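인쇄 | 이메일로 보내기

최종 수정: 4월, 오후 11시 40분

작업 일기 - 밀기 도구 비교

오전 9시에 나와서 제어기부터 켰다. 어제 Gisuvholm 쪽에서 보내 준 설정 파일을 그대로 올렸더니 속도 제한이 초당 400mm로 잡혀 있었다. 판 위에서 블록을 미는 데 쓰기에는 너무 빠르다. 200으로 내리고 다시 시작했다. 예전 제어기는 값을 바꾸면 바로 적용됐는데 Prameck 제어기는 매번 재시작을 해야 한다. 재시작할 때마다 원점 확인을 새로 하니까 오전에만 꽤 시간을 썼다.

오늘 할 일은 두 가지였다. 하나는 Ziółkowski 그리퍼와 막대형 도구를 같은 과제로 비교하는 것, 다른 하나는 제어기 두 대의 기록을 나란히 놓고 지연을 보는 것이다. 과제는 지난달과 같다. 나무판 위에 블록을 흩어 놓고 지시한 블록을 지시한 자리까지 민다. 집어 올리는 동작은 넣지 않았다.

그리퍼를 먼저 돌렸다. 손가락을 닫은 채로 밀면 될 줄 알았는데 손가락 끝이 넓어서 옆에 있는 블록까지 건드린다. 블록 사이가 넓으면 괜찮고, 좁으면 거의 매번 두 개가 같이 움직인다. 손가락을 비스듬히 돌려서 모서리로 밀어 보기도 했다. 조금 나아졌지만 손목 각도가 한계에 가까워져서 판의 먼 쪽에서는 팔이 자주 멈췄다. 오전 기록은 모두 307회였다. 멈춘 것도 지우지 않고 따로 표시만 해서 남겼다.

점심은 김밥. 먹고 와서 그리퍼를 떼고 막대를 달았다. 클램프 볼트를 한 번 조인 다음 막대를 손으로 흔들어 보니 약간 유격이 있어서 다시 풀고 끼웠다. 도구 길이 값도 새로 넣었다. 전에 이 값을 안 바꾸고 돌렸다가 판에 자국을 낸 적이 있어서 이번에는 종이에 적어 놓고 두 번 확인했다.
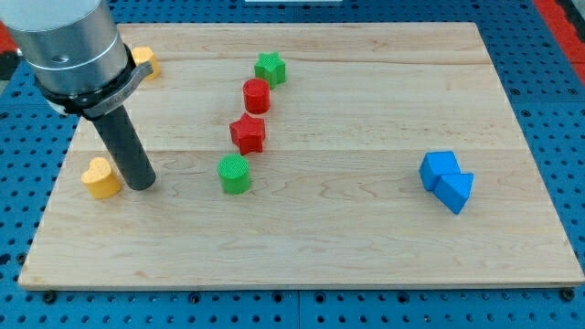 막대는 끝이 둥글어서 어느 방향에서 접근해도 손목을 돌릴 필요가 없다. 이게 생각보다 크다. 경로 계산이 단순해지고 팔이 한계 각도에 걸리는 일도 오후에는 없었다. 좁은 틈에 들어가는 것도 막대가 낫다. 대신 블록이 잘 돌아간다. 접촉하는 데가 한 점이라 중심에서 조금만 벗어나도 블록이 옆으로 빠진다. 원기둥은 돌아가도 상관없는데 별과 하트는 어디를 미느냐에 따라 결과가 많이 달랐다. 별은 팔과 팔 사이 오목한 데에 막대 끝을 대면 비교적 곧게 간다. 하트는 뾰족한 쪽에서 밀면 금방 틀어진다. 삼각형은 면 가운데를 밀면 되고, 꼭짓점 쪽은 피하는 것이 맞다.

붙어 있는 블록을 떼어 놓는 과제도 해 봤다. 사각형과 삼각형을 붙여 놓고 한쪽만 옮기게 했는데, 막대로는 되는 때가 많았고 그리퍼로는 오전에 몇 번 하다가 그만두었다. 다만 오전과 오후의 시작 배치가 똑같지 않아서 이 부분은 제대로 비교했다고 쓰기 어렵다. 다음에는 배치표를 먼저 만들고 두 도구에 같은 순서로 돌려야겠다.

제어기 지연은 저녁에 봤다. 예전 것과 Prameck을 번갈아 연결해서 같은 경로를 돌린 기록이다. 평균은 별 차이가 없고, 방향을 급하게 바꾸는 구간에서 Prameck이 조금 늦게 따라온다. 속도를 200으로 낮춘 상태에서는 문제가 되지 않았다. 400에서는 블록을 지나쳐서 더 밀어 버리는 경우가 있었다. 지금은 속도를 올릴 이유가 없으니 그냥 둔다.

오늘까지 쌓인 기록이 거의 809회다. 정확한 수는 중복을 지운 다음에 다시 적을 것. Skustedthorpe에 보낼 표는 도구별로 나누고 블록 모양별 열을 추가하기로 했다. 성공과 실패만 적으면 막대에서 블록이 돌아간 경우가 안 보인다. 최종 각도도 같이 넣는다.

내일 할 것. 막대 끝에 얇은 고무를 씌워서 미끄러지는 정도를 본다. 고무 두께만큼 도구 지름 값을 바꾼다. 카메라 노출은 오후에 창 쪽이 밝아지면서 한 번 흔들렸으니 고정값으로 바꾼다. 그리퍼는 상자에 넣어 선반 두 번째 칸에 두었고 케이블은 분리하지 않았다. 오후 8시쯤 전원을 내리고 나왔다.

이 글 인쇄하기 | 이메일로 보내기

검색어를 입력하세요 검색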